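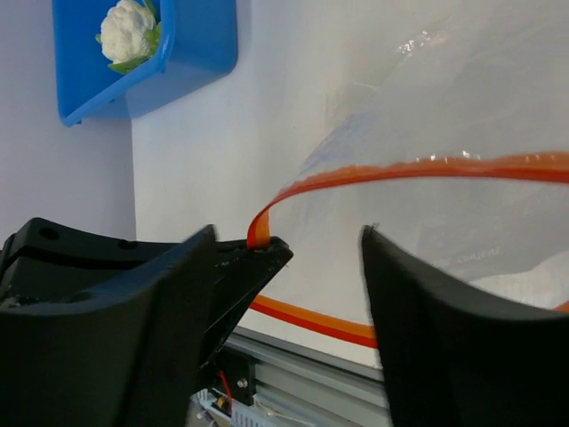

We got back from our anniversary trip on Wednesday and I want to write up the hotel while I still remember the details. A few people asked, mostly because they are looking at the same place for a vow renewal or a small wedding and the website leaves a lot out.

The hotel is called the Lovlow. It sits on the lake road outside Prirken, on the side away from the ferry. We stayed 4 nights in May, which is before their high season. I paid $289 a night for a lake-view room with breakfast. The same room without the view was cheaper, and if you plan to be out all day I would take that one. Our view was good but we mostly saw it while brushing our teeth.

Getting there took longer than I expected. There is a shuttle from the station but it only meets two trains a day, and we missed the second one. The taxi driver knew the hotel and charged a flat fare. If you have guests coming in for an event, I would ask the hotel to book cars for them ahead of time.

The room was clean and fairly plain. Firm bed, good shower, not enough hooks. The windows open all the way, and I slept better there than I have in months. We could hear the kitchen starting up at six in the morning on our side of the building. Ask for a room at the far end of the hall if that would bother you.

Breakfast is served until ten and is the best meal they do. Dinner was fine the first night and slow the second, so after that we walked into town and ate at Lefèvre, a small place behind the church. They don't take reservations for two. We got there at half past six and had no trouble. I had the trout both times.

Now the wedding part. The hotel has a terrace that they rent out for ceremonies, plus an indoor room for bad weather. You are supposed to get both for one fee, but the woman at the desk told me the indoor room is only held until noon on the day. After that they may release it to another group. I would get that in writing -- the brochure doesn't mention it. There was a wedding on our third day and it looked well run. Music stopped at eleven. From our room we could hear the bass but not the words.

The terrace faces west, so a late afternoon ceremony means your guests are looking straight into the sun. The couple we saw had turned the chairs sideways along the wall, and that seemed to work.

On the last full day we took the boat over to Utitz. It's a 40-minute ride and there isn't much there besides a garden and a bakery, but the garden is worth an hour or two. Bring cash for the boat. Bring a jacket too, even if it's warm on shore.

Would we go back? Yes, probably in the fall, and probably for three nights. As for the vow renewal, we are still talking about it. I liked the terrace more than my husband did. He wants to look at one more place on the north shore first, and I have asked them for prices but haven't heard back yet.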